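Kidurwood Quilt Weekend: Frequently Asked Questions

Last updated April 11, 2018

We get a lot of the same questions every year, so we put them all in one spot. If yours isn't covered, write to us through the contact form and we'll add it. We love getting mail about this!

When is the Quilt Weekend?

The second weekend in November, same as always. Doors open at 9 in the morning and we sew until 9 at night on both days. You can come and go as you like.

Where do you meet?

The Flirmont Grange Hall, on the corner across from the feed store. Parking is behind the building. The lot fills up early, but you can also park on Mill Street all day for free.

I've never made a quilt. Can I come?

Yes, please do! Beginners are a huge part of what makes the weekend fun. We run a start-from-zero table on the first morning where you'll cut and piece a simple nine-patch block, and plenty of people leave with enough blocks for a baby quilt. If you can thread a needle you're ready. If you can't, we'll show you.

How many people come?

Last year we had 57 sewers, our biggest group yet. The hall holds 100, so there is still room to grow.

What does it cost?

Two days of sewing is $57 (yes, same number, pure coincidence). That covers your table space, lunch both days and all the coffee and tea you can drink. Kids 12 and under sew free with an adult.

What should I bring?

Your sewing machine with its power cord and foot pedal (check for the pedal, then check again), scissors, pins, a seam ripper, and whatever project you want to work on. An extension cord is a big help. We supply irons, ironing boards, cutting mats and rotary cutters for everybody to share.

Can I borrow a machine?

We have 3 loaners, all older Kozma straight-stitch models. They're heavy, loud and wonderful, and they'll go through denim like butter. Ask for one when you register. They go fast.

Should I prewash my fabric?

Oh, this one starts arguments! Plenty of good quilters never do. Our own habit is to prewash reds, dark blues and anything hand-dyed, and to leave everything else alone. If you prewash one cotton in a quilt, it's a good idea to prewash all of them so they shrink the same amount. Precut strips and squares should never go in the washer, or you'll end up with a ball of thread.

How do I baste a big quilt without getting wrinkles on the back?

Start with the backing, right side down, on the largest flat surface you can find. Smooth it from the middle out, then clip or tape the edges so it's flat but not stretched. A backing that's pulled too tight will spring back later and give you puckers.
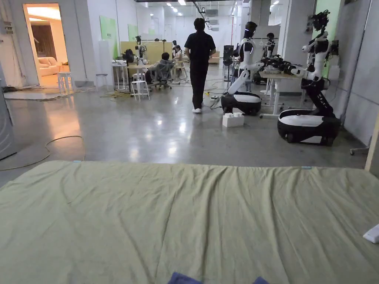
Batting goes on next. Let it rest out of the package overnight if you can, and pat the folds out with your hands. Then comes the quilt top, right side up, with a few inches of batting and backing showing all the way around. Pin every hand's width, again working from the middle. It takes a while, so grab a friend and put on some music. Basting with company is so much better than basting alone!

Which batting do you like best?

For a bed quilt that will get washed a lot, an 80/20 cotton and polyester blend. It's soft, it drapes well and it gets that lovely crinkle after the first trip through the dryer. Wool is a treat if you want your stitches to really pop. For wall hangings, try a thin cotton.

Is there a longarm machine?

There is! The Voltier sits in the back room and you can book it in 2-hour slots. New users need to take the short safety lesson first, which we give both mornings at 10. Bring your backing at least 4 inches bigger than your top on every side.

What about lunch?

Soup, bread and salad, with a vegetarian pot every day. Tell us about allergies when you sign up. The pie table is potluck, and if you have a good pie in you, we want to meet it.

Can I just visit?

Sure. Come by on the second afternoon from 2 to 4 for show and tell. It's free, and you'll see everything from first blocks to finished king-size quilts. Please don't touch the quilts unless the maker says it's okay.

What if I need to cancel?

Let us know by November 1 and you'll get all your money back. After that we can move your spot to next year.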